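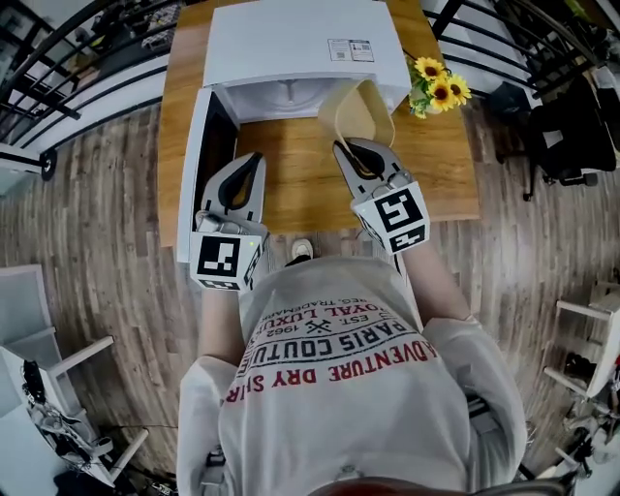
The Gralldale range of screen-print inks is a water-based system for natural and blended garment fabrics. It is intended for small and medium print shops working by hand or on a semi-automatic press. Pigment load is high enough for solid lettering in one pass on pale cloth. A chest print in red capitals with smaller lines in black, such as ADVENTURE DRY SHIRT and EST. 1962 on light grey, is a two-colour job and needs one screen for each ink. Outlined letters should be drawn with a stroke no thinner than the mesh will hold, as given under Mesh below.

Ink types

Gralldale Standard is a transparent ink for white, cream and light grey garments. It leaves little surface feel once cured.
Gralldale Cover is an opaque ink for mid and dark shades. It is thicker, dries in the screen faster and should be flooded between prints.
Both types can be mixed with each other and with the clear base. Do not mix either with plastisol.

Fabric

Cotton, linen, viscose and cotton-polyester blends. On blends with a high polyester content, test for dye migration before starting the run. Brushed and fleece-backed sweatshirts take more ink than jersey of the same colour, and a second stroke is normal. Fabric softener and some waterproof finishes prevent bonding; wash the garment first if the finish is not known.

Mesh

Use a medium mesh for block lettering and a finer one for small text, emblems and outlines. The lettering guide supplied with each order shows the smallest stroke for each mesh. The emulsion must be water-resistant. Screens hardened after exposure have been run to over 4,000 prints in our own workshop at Rasari without breakdown at the edges.

Curing

Air-dry until the print no longer marks, then cure with a heat press or tunnel dryer. Times and temperatures differ between the two types and are printed on the lid. Thick garments take longer to reach heat, so measure at the ink and not at the dryer setting. Wait a full day before the first wash test.

Order codes

119 - Standard, signal red
105 - Standard, black
Cover shades use the same numbers followed by C. Clear base and retarder are listed under Additives.

Storage

Keep between normal room temperatures and away from frost. Ink that has frozen will not recover on stirring. Close the lid after each use and wipe the rim - dried flakes will block a fine mesh.

Supply

Sold by Jusness in small tubs and in trade pails. Trade pails are filled to order and cannot be returned once opened. The works is closed for part of August and orders placed then are sent when it reopens.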